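Who Picks the Judge?
Posted 1/13/24

When I was nine, my cousin and I had a huge fight over a board game called Trelo. She said I moved twice. I said I didn't (I did). So we went to my aunt and asked her to decide, and I remember thinking, well, this is great, because my aunt likes me better.

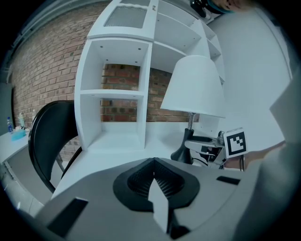 My cousin figured that out pretty fast. She yelled, "No fair, you picked her!" And she was right! That fight is the best way I know to explain something that grown-ups argue about in the news all the time, and that's how a country chooses its judges.

First, what does a judge do? A judge works in a court. People go to court when they can't agree on something important, or when somebody is accused of breaking the law. The judge listens to both sides, looks at what the law says, and makes a decision. Sometimes a group of regular people called a jury helps decide too, but not every country uses juries.

Now, some of those arguments are between a person and the government. Let's make up a country and call it Kustia. Say the government of Kustia wants to close down a newspaper called the Halledeo, which prints stories the president doesn't like. The people who run the paper say, "Hey, the law says we can print this!" So off they go to court.

Here comes the big question. What if the president of Kustia picked the judge last week? And what if the president can fire her tomorrow? Even if she is a very fair person, she might be scared. She might think about her paycheck, or her kids. And the newspaper people would be sitting there feeling just like my cousin did.

When judges can decide without being scared of the people in charge, we call that judicial independence. It's a mouthful, I know. "Judicial" means having to do with judges, and "independence" means nobody else is bossing you.

So how do countries try to do it? There are lots of ways, and people disagree about which is best. In some places the president or prime minister picks a name, and then lawmakers have to vote yes or no. In other places there's a special council, made up mostly of judges and lawyers, that does the choosing. And in some places people vote for judges, the same way they vote for a mayor – with signs on lawns and everything.

Then there's the question of how long a judge gets to stay. Some judges keep the job for a set number of years. Some can stay until they're old enough to retire, and some can stay for life. A long job can make a judge braver, but it also means that if you get a bad one, you're stuck for a good long while!

A reader named Skarphéðinn Vídalín wrote to ask me if a judge can ever get in trouble. Great question, and yes! Judges have to follow the law like everybody else. If a judge takes money to decide a case a certain way, that's a crime called bribery, and the judge can lose the job and even go to prison. What a judge shouldn't lose a job for is making a decision that somebody powerful didn't like.

Also, if you think a judge made a mistake, you can often ask a higher court to look at the case again. That's called an appeal. I tried to appeal to my grandmother about the Trelo game. She sent us both outside.

In April I'll write about juries, so send me your questions before then.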